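The planner at Haddadin's Vevasgate lab spends most of its time on contact. Reaching for a pole is cheap: a sampled path, a collision check, done. Seating that pole in a socket takes a controller that can feel a sideways load and give way before the plastic does.

Elie Aoun, who wrote the task layer, splits the assembly into 19 primitives. Each one names a grasp, a target frame and a force limit. Vision supplies the first guess at the socket pose, then hands off to the wrist estimate.

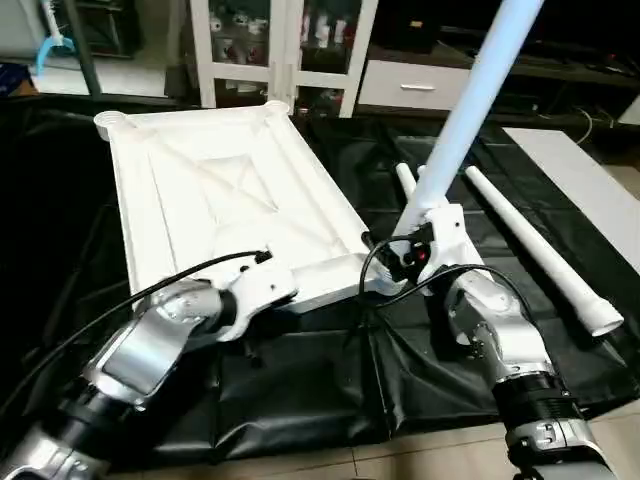 One gripper on the edge of the base, the other holding a pole.

White parts on a black sheet segment cleanly, but a pole has almost no features along its length — the estimator can slide its answer up or down the axis without penalty. Aoun's fix was to weight the ends. Over 551 logged trials, 33 still failed at insertion, most of them with a tilt error the spiral search could not absorb. The next release replans the grasp instead.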